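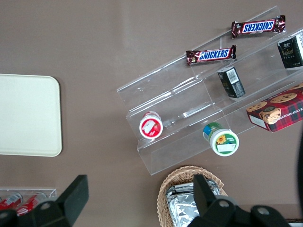 Small shops want a snack counter that can be set up before the doors open and put right again in a few minutes, according to Kourosh Hosseinzadeh, and most of the fixtures sold to them are too big for the job.

Walura said on 26 July 2021 that it will begin selling a countertop snack set for cafes, office kitchens and waiting rooms. The set pairs clear stepped stands with plain trays and is sold under the name Ondia.

The company has been trying out the layout since May. In that time 328 counters were fitted with a trial version of the set, and staff at each one were asked to keep a short log of what they restocked and when. Walura received 2,271 log entries.

Ehsan Rajput, head of product at Walura, said the logs changed the way the set is put together.

"We started with one long stand because that is what shops already had," Rajput said. "People put the candy bars at one end and the cookies at the other, and small cups ended up wherever there was room. The staff asked for shorter stands they could turn to face the line."

The Ondia stands are clear so that customers can see what is on the lower steps from the side. They can be set straight along the back of a counter or at an angle. Candy bars, boxed cookies and small cups can share one stand, while bottled drinks are meant to have a stand of their own.

Trays are sold in plain colors. One is meant to be kept empty at the front of the counter, where a customer's order is put together before it is handed over. Walura says this was the most common request in the logs — staff were using napkins or box lids for the same purpose.
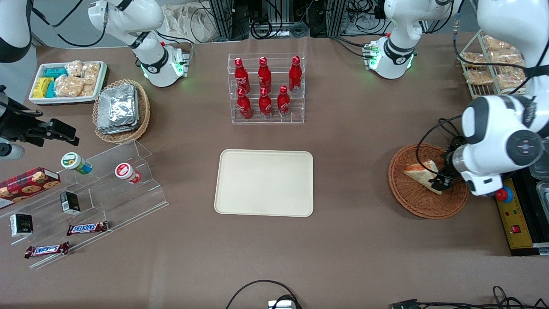 Red Coca-Cola bottles on a clear stand behind an empty tray, with packaged snacks and a basket of foil-wrapped packets.

Baskets are not part of the set. Buyers can use their own for wrapped items, and the printed layout guide leaves room for one beside the snack tray. The guide shows 7 layouts, starting with a counter for a small waiting room.

The first run is nearly 1,000 sets. Naqvi will handle warehousing and delivery, and orders will be filled in the order they are received. Shops that took part in the trial may keep their stands and order the new trays separately.

Emerson Amaral, who manages sales for Walura, said replacement stands and trays will be sold singly.

"If a tray cracks, you buy a tray," Amaral said. "The sizes will stay the same."

Stands and trays should be washed by hand with mild soap and dried with a soft cloth. Care instructions are printed on the back page of the layout guide.

Press contact: Talha Arain, Walura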